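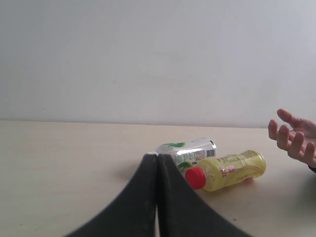 Container deposit

A container deposit is a small sum added to the price of a drink and given back when the empty can or bottle is returned. It is one of the few charges that shoppers are invited to undo, provided they keep the container, remember to bring it along, and find a machine that is in the mood.

How it works

The store pays the deposit to the bottler, the shopper pays it to the store, and the money then travels back the other way. In practice much of it stops halfway. Deposits on containers that never come back are called unclaimed deposits, and deciding who keeps them takes up more meeting time than any other part of a deposit law.

Most places cover cans and plastic bottles for soda and beer. Milk is often left out, wine comes and goes, and juice may depend on how much juice is in it. A shopper can therefore carry home two bottles of the same size and shape, one worth money and the other worth nothing, and learn which is which at the return counter.

The Brolham system

The town of Brolham began its own deposit system in June, after a long period of asking people nicely. The rate was set at 7 cents, a figure that pleased neither the stores, which had wanted 5, nor the recycling firm Purnov, which had wanted 10. It had the further effect of making every refund hard to add up in the head.

In the first month 3026 containers were returned. Of these, 1270 were turned down, mostly because they had been bought in neighboring Olurer, where no deposit is charged and where drinks are slightly cheaper for that reason. Brolham now requires a printed mark on each label. Olurer has taken no action and is said to be enjoying the trade.

Crushed containers

Whether a crushed can should be accepted is an old quarrel. Return machines read the label, and a label folded in on itself can't be read. Households, on the other hand, have been told for decades to flatten their cans to save space. Brolham settled the matter by letting clerks accept crushed cans by hand at two counters, both of which close at lunch. The Tijani grocery, which runs one of them, weighs crushed cans by the bag and pays by the pound, a method that regular customers consider either generous or an outrage depending on the bag.

Criticism

Opponents call the deposit a tax. Supporters reply that a tax is not usually handed back in coins. Stores complain of sticky floors, and this complaint has never been seriously disputed.

See also

Bottle bill
Curbside pickup
Refillable bottle
Scrap metal

Last edited 12/02/2025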